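Workshop tips: simulated kitchen runs
Greltotdale tool notes, Dec 30, 2022

Set the planner's time limit before you touch anything else. We use 5 seconds per query. Keep the grippers open while you tune the camera pose, and check it against the tile lines. 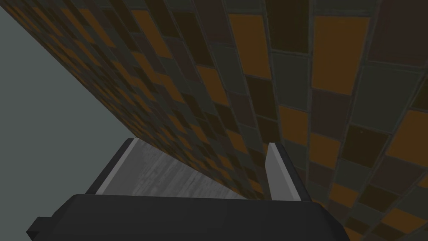
Fingers open, mosaic tile behind.

Small repeating tiles can fool a feature matcher. Mask the wall, or raise the match threshold to 61.

In tight gaps, plan one arm at a time and freeze the other as an obstacle. Bezawit Ejigu pads her collision shapes before every run.

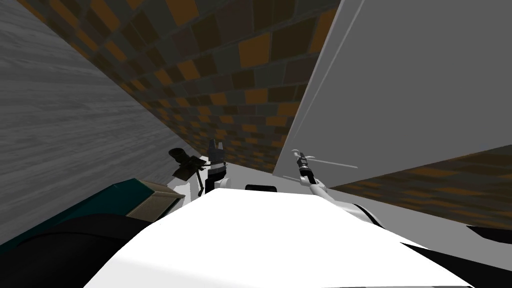

Reading time: 1 min

With both arms reaching between a wall and a pale panel, add anything thin at the fingers to the collision model too. Save the random seed with each log. Murali Murthy's replay script for Pidico reads it from the first line.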